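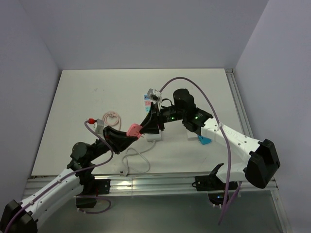 The small pink piece near the middle of the white board, pale walls behind.

2024-07-31
Posted by the Plotgate bench

A slow, pleasant day on the bench, and I want to get it down before I forget which tray is which. The pink plastic pieces are out again, the little ones shaped like a plug or a connector block, and I'm fonder of them than I probably should be. They came in with the Steketti order back in March, 913 of them in one big bag, and I've been sorting them into trays of 40 whenever there's a spare half hour and something good on the radio.

The pink does look lovely against the white board. I had my doubts when we picked that pale lavender-white for the walls (I wanted a warmer cream, as everyone here knows by now), but I've come around to it. With all three walls plain and smooth there's just the soft gray in the corners, and a small bright part is easy to find when my eyes are tired. I'd still like to try the Fuchs cream on a scrap panel one day, if only to settle the argument with myself.

Wiped the board down first thing with a barely damp cloth, then went over it dry. Please go easy on the spray - it creeps under the edge and I'm the one who ends up chasing it with a paper towel.

Put 10 pieces aside with a bit of flash along the seam. They're in the jam jar on my shelf and they can stay there until I find the good knife, which was last seen at Drumari and may well still be there.

Tomorrow, more trays, and a new label for the second drawer. The old one says "misc" and has said so for far too long.

Comments (3)

benchmouse: Knife is in the Drumari toolbox, left side, under the tape. Sorry!

tray_seven: Team cream here. Hang on to the Fuchs sample card for me?

oddments: Could I have two from the jam jar for the color chart? The seam doesn't matter.

Recent entries
- Relabeling the drawers, part one
- What came in the Steketti box
- Cream or lavender: wall samples at Plotgate
- Notes from the Drumari visit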